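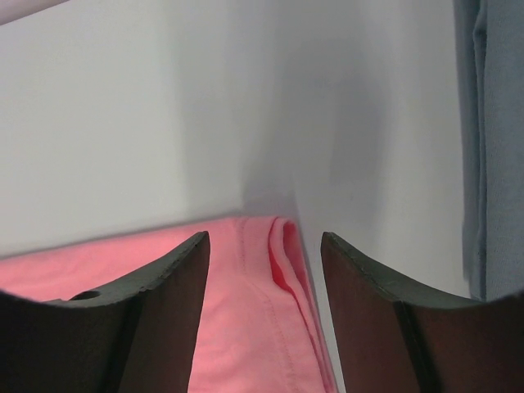

Zachary Kennedy objected to my whole idea of a "retired" cloth when he read the first draft of this section. In his view a cloth never retires, it just moves down the house, from the good drawer to the kitchen to the garage, and if I kept writing about it as an ending I was going to miss most of the movement. I argued with him for a while and then went back to my notes, and he had a point, so I've rewritten the section around that downward trip.

Figure 2. Pink cloth, folded.

The word I kept hearing in Trurnitz was "demoted." People said it with a straight face. A dish towel got demoted to the floor, a bath towel got demoted to the dog, and a pillowcase that had gone thin in the middle got demoted to wrapping the Christmas ornaments. I had come in with a tidy set of labels (new, in use, worn, discarded) and I dropped them pretty fast, because hardly anyone I talked to sorted their cloths by wear. They sorted them by what they'd be embarrassed to have a guest dry their hands on.

Color comes into this more than I expected. A folded pink cloth like the one in Figure 2 gave me a handy thing to talk about in the later interviews, and I'd ask people where they'd put a pink one if it turned up in their wash. The answers were all over the place! One woman in Trurnitz said pink was for the bathroom and that was the end of it. Her sister, sitting right there at the table, said pink was for dusting and always had been, since their mother dusted with pink, and the two of them went at it long enough that I quit taking notes and had some coffee. Both of them were sure they were repeating a house rule from the same childhood house.

I think this matters for how we read the older household manuals. Those books give color rules as if everyone followed them, and a lot of the writing on domestic textiles (mine included, back when I was working on the Gauthier papers) has taken them at their word. The Gauthier household book sets aside white for the table and checks for the stove, and I once built a good chunk of an argument on that. I'd be slower to do it now. The book tells us what somebody wanted the drawers to look like. It doesn't tell us what was in them by March.

Folding is the other half of the story. Most people I interviewed folded a cloth differently after it was demoted, and almost all of them looked surprised when I asked about it. In the linen drawer a cloth was folded in thirds with the edges tucked in. Once it moved under the sink it was folded in half, or in half twice, and by the time it reached the garage it was a wad in a bucket. I started asking people to show me as they talked - it's much easier to fold a thing than to explain how you fold it - and their hands often disagreed with what they'd just told me. A retired bus driver from Imix told me he never bothered folding rags. Then he picked one up and folded it in four without looking down.

I don't want to make too much of that. He may have been folding it for me. A stranger in your kitchen asking about rags is a strange thing, and I'm sure some of the neatness I saw was company manners. I tried to get around this by going back for a second visit wherever people would have me, and things did loosen up, though a few doors stayed politely closed, and I never did get to see the inside of anyone's airing closet in Imix.

What about the cloths bought as rags to begin with? These sit oddly in Zachary's picture of a trip down the house, as they start at the bottom. The shop at Dusance sells bundled cleaning cloths, and several people told me they bought a bundle, took it home, and then couldn't bring themselves to use it on anything dirty. They were "too nice yet." So the new cloths went up to the kitchen, and an old kitchen towel got demoted to make room. I love this. The bundle was supposed to save the towels, and it sent them down the stairs early.

One gap I should own up to is that I have very little on sharing between houses. Cloths clearly do travel, wrapped around a warm dish or tucked in with a borrowed tool, and some of them don't come home. I only asked about it directly in the last interviews, after a man in Trurnitz pulled out a towel, frowned at it, and said he believed it was his neighbor's. He folded it in thirds and put it back in his own drawer. The next section picks up with mending, where borrowing comes in again.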